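4.3 Setting up the berry-picking demonstration for visitors

Applies to the Pemstead bench arm, open-day configuration. 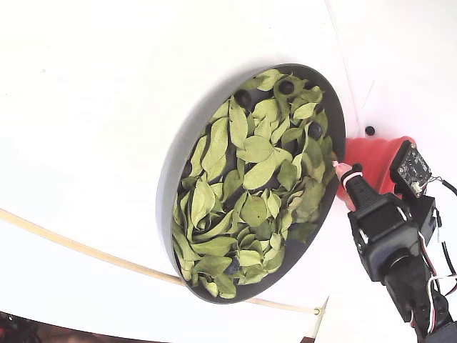
Ditte Thygesen asks that visitors be told before the first run that the arm works slowly by design, as most of the questions at the Sirnitz open day in April concerned speed.

1. Switch off the arm supply. Place the shallow tray on the white work surface within reach of the gripper.

2. Fill the tray with dried leaves almost to the rim. Do not press them down.

3. Place the small dark berries among the leaves so that each is partly covered. Berries left on top make the task too easy to be of interest.

4. Check that the wires along the arm are free to move through its full reach.

5. Restore power and load program 232. Wait for the ready tone.

6. Start the run from the operator station. A run ends automatically after 37 attempts.

CAUTION: Keep hands off the work surface while the arm is powered. Visitors stand at least 2 m back.

NOTE: Leaves crumble with repeated use. Replace the filling when fragments collect under the pile.

NOTE: If the gripper presses on the tray rim, stop the run, move the tray and repeat from step 5. If the fault returns, record code 1722 in the demonstration log and inform Tetteh Opoku.

For shutdown, see 4.4.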